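Keeping a matte worktop clean

Prenton Home Notes – February 9, 2021

Matte surfaces hide glare and fingerprints better than gloss, but they hold on to grease and show every spot where somebody scrubbed too hard. The tips below are for painted, laminate and solid-surface tops in a kitchen or workshop. Natural stone needs its own care.

Everyday wiping

Use a microfiber cloth, warm water and a small squirt of dish soap. Go over the whole top in long strokes, rinse the cloth, go over it again, then dry with a second cloth. Drying matters more on matte than on gloss. Hard water leaves a pale film that builds up over weeks and looks like wear.

Skip spray polish. It fills the texture unevenly and leaves shiny patches that are a pain to get off.

Grease and glue

For cooking grease, lay a cloth soaked in hot soapy water over the spot for 8 minutes and wipe. Repeat before you try anything stronger. Dried wood glue usually lifts with a plastic scraper held nearly flat. Rubbing alcohol takes off marker and most sticker residue – test it under the front edge first.

Shiny spots

A shiny spot is either residue or a burnished area. Wash it twice. If it is still there, the finish has been rubbed smooth. On solid surface you can bring the texture back with a gray scuff pad, used wet and in small circles. Leave laminate alone, as the pattern layer is thin. Painted tops can be sanded lightly with 1,000 grit and recoated.

After recoating

Paint feels dry long before it is hard. Keep the top clear for 72 hours and put felt pads under anything heavy for the first month. We used Lema cabinet enamel on the bench in the Grorivside shop. It still picked up a ring from a paint can left on it overnight in the second week.

Cloths

Wash microfiber separately from cotton towels, without fabric softener. Softener coats the fibers and the cloth starts to smear.

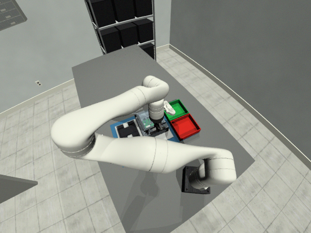 Can I use a melamine sponge on a matte top?
Only on solid surface, and with a light hand. It is a fine abrasive and will polish laminate or paint to a shine.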